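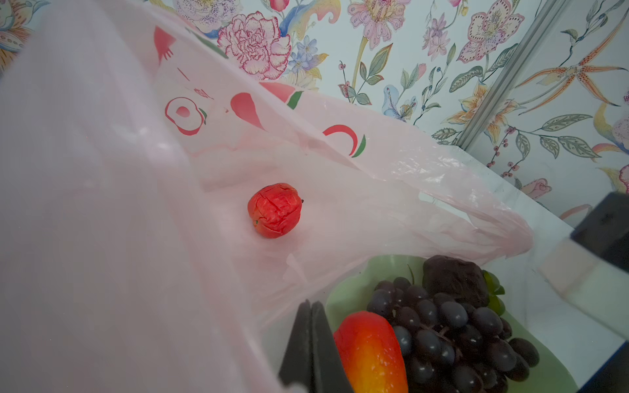 What limits how much produce a thin plastic shopping bag can hold?
In our tests the handles set the limit. The film around the handle loops stretched and thinned well before the bottom seam opened.

3. Materials and method

Bags came from two suppliers, Sodano and Drullton. Both sell a light T-shirt style bag for fruit stalls. Artificial fruit was used for the packing trials so that shape and surface stayed the same between runs. Steel washers taped inside a cloth pouch supplied the extra mass.

Each bag was opened flat on the table, loaded by hand with the smaller items first, and lifted by both handles. Large pieces such as grape clusters were kept on a plate until last – they snag the film if they go in early. Load was raised in steps until the handle showed permanent stretch.

4. Results

Mean load at first permanent stretch, 17 bags per supplier:
Sodano: 2,098 g
Drullton: 862 g

One Drullton bag stretched at 714 g and had a visible crease across the loop before loading. It was kept in the mean.

5. Sources of error

Creases were not controlled. Bags stored folded in the drawer went into the same batch as bags taken from a new pack. Lifting speed was judged by eye. Xiuying Dong repeated the last Sodano set in August with a slower lift, and those readings are listed in Appendix B.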